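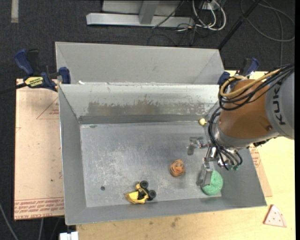 Speaker notes, p. 17

Start with the bin. Gray metal, two compartments, raised divider between them. Clamps have blue handles. Say that the lower floor is scuffed and stained and leave it at that, Dimas covers cleaning in part 2.

Then the toys: yellow truck on its side, small round plush, green ball. Ask the room which one they would pack first. Wait for answers.

Mention that the upper side is empty. Hand over to Dimas Wijaya.

6 comments
265 shares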